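Wednesday, dye room

Slow start, I'm afraid, but a cheerful one. The madder from Starncombe has finally had its long soak and I wanted to get the wool in before lunch, so the big pot went on at 9 and I sat with my tea watching the thermometer creep up like it had all the time in the world. Held it at 61 C this time. Last batch I let it wander and we got that sad brick brown, which I still have a soft spot for, but it isn't what the weavers asked for!

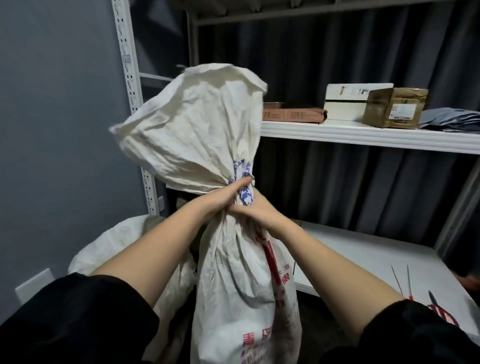 Alum was the Nedimex one, weighed dry, mordanted overnight. I'd meant to compare it against the Rácz alum and then found we have barely a spoonful left in the jar, so that will have to wait for the May order (please, whoever does the order, put it at the top). Skeins went in all together and stayed for 44 minutes. Lovely warm orange-red at the end, maybe a touch pinker on the finer yarn.

Hung everything on the back line. Rinse water ran clear after the third change, and I'm very pleased about that.
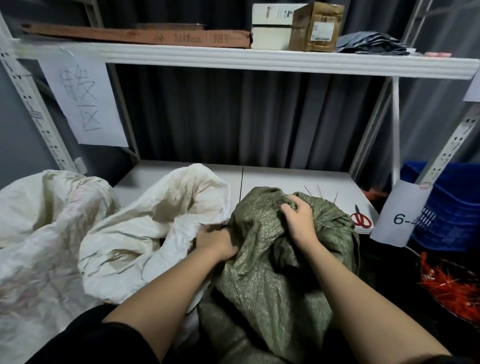
Trasar read the shade card over my shoulder and thinks the pink is our tap water and nothing to do with the yarn, and would like to see one skein done with chalk in the pot and one without. Fair enough. Two test skeins set aside, labels still to write, and the spent madder is saved in the lidded bucket for a second bath.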